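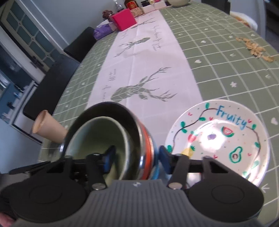 Kyrylo Shevchuk wrote that he would check the timestamps before touching the SLAM settings, and he turned out to be on the right track, so I'm moving this out of the comments and into its own post with the details.

I'm turning hand-held gripper recordings into trajectories with the Cesine toolchain. Tabletop tasks, mostly clearing bowls and plates. On 37 of 201 recordings the tracked pose slides sideways when the gripper gets close to the table, then snaps back when it lifts away. Recalibrating the lens changed nothing. The tablecloth in these has a grid print. Is the repeating pattern confusing the feature matcher, or is this a sync problem?
Lucinda Boateng

Could be both. A grid gives you a lot of corners that look alike, and close up there isn't much else to match on. Two things to try:

Mask out the gripper. The fingers and housing stay fixed in the view while everything else moves, and if the matcher picks up features there it will pull the pose toward "not moving." Draw the mask once and use it on every recording. Include the finger travel from fully open to fully closed.

Then raise the feature limit to 1,000 and tighten the ratio test. Run mapping on a slow sweep of the whole table first and localize the task recordings against that map. Don't build a new map per recording.

For sync, plot gyro rate against the rotation rate from vision. If the peaks don't line up you have an offset, and no amount of masking will fix it.
Pentti Oksanen

Just use a plain tablecloth
Ehab Benmoussa

Pentti's mask advice fixed most of mine. I also had a constant offset of 2 frames from the video export. Shift the IMU stream before you run anything else, and redo the check if you update the exporter.
Xiomara Lindgren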